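The Shirts Get Hung Up. The Night Shift Gets Its Chairs Back.

Losteo's Greenwood site takes on a two-armed hand for the fiddly part of laundry

Saturday, March 3, 2018

GREENWOOD - Of all the jobs at Losteo, the work-clothes rental outfit on the east side of town, the one most people tried to swap out of was hangers. Washing is done by machines the size of garden sheds. Folding has been half automatic for years. But getting a shirt onto a hanger, shoulders even and collar straight, was done by people standing at a rail, 1645 shirts on a normal day and more on the days after a holiday, when every restaurant in the county seems to discover its laundry bag at once.

The company has now handed part of that job to a system called Rukuleo, which has two arms, black-gloved hands and no opinion about the radio station. The radio station had been a live issue.

Rukuleo came on at the start of the year and works the late shift, when the orders are smaller and the supervisors have time to stand next to it looking concerned. It is not fast. A good hand at the rail can hang a shirt in the time it takes Rukuleo to make up its mind about a sleeve. What it has going for it is that it will do the same again at four in the morning, and it doesn't need the good mat.

There is only one good mat. It is thick and blue, and it has been the subject of two written agreements.

Čestmír Trnka, who ran the hanging rail for 20 years and now has the title of garment handling lead, was not consulted about the title. He was consulted about hangers, at length, and is the main reason the system has stopped stretching necklines. The first version went in from the top and pulled, like a teenager getting dressed. Trnka had them change the approach so the hanger goes in at a slant and the cloth is eased over one shoulder and then the other.

"I told them, you don't fight a shirt," he said. "They wrote it down. Then they asked me what it meant in degrees."

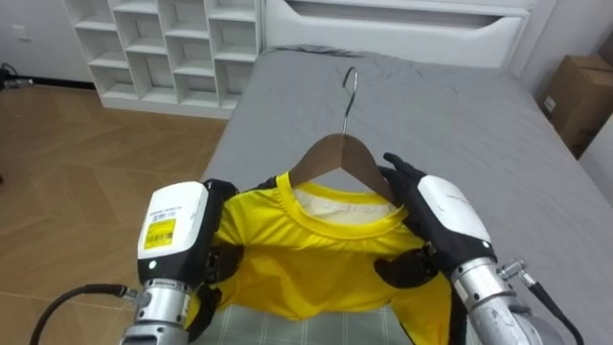 Trnka's working day has changed more than he expected. He used to hang shirts and complain about his knees. These days he sits, which he says took some getting used to, and goes through the garments the system has given up on, sorting them by what went wrong. Slippery synthetics are the worst. A crew neck like the yellow one, with a ribbed collar that has some spring to it, gives the fingers something to work around, but the smooth material on either side still bunches up under the grip, and somebody has to decide how much bunching a customer will put up with. That somebody is Trnka. His limit is stricter than the company's, and the company has quietly adopted it.

Nobody at Greenwood has been let go, a fact the management brings up before anyone asks. The hanging crew on the late shift went from four people to two. One of the others moved to repairs, which she had been requesting since long before any arms arrived, and one took a driving job on the Liltby route and is said to be enjoying the view. The two who stayed got a pay bump of 40 cents an hour for "system oversight." Asked what that involves, one of them said it was mostly picking up hangers.

The dropped hangers deserve a word. On the first night there were 117 of them on the floor by the end of the shift, and the cleaning crew left a note. The number has come down a good deal. The note is still on the wall.

There have been other adjustments. Breaks used to be taken in turns so the rail never stopped. Now both people can leave it at the same time, and for the first time in years the late shift eats together, at a table, on chairs that had been used for stacking boxes. Opinion is divided on whether this is an improvement. One worker said she had learned more about her colleague's divorce in a month than in the six years before it.

The day shift remains entirely human and intends to stay that way, at least until the summer, when Losteo will look at the results and decide whether to order a second system. Trnka has been asked for a written report. He has so far produced a page and a half, most of it about wooden hangers, which he prefers to wire ones and has been trying to get for the whole rail since he started.

The request for the hangers is under review.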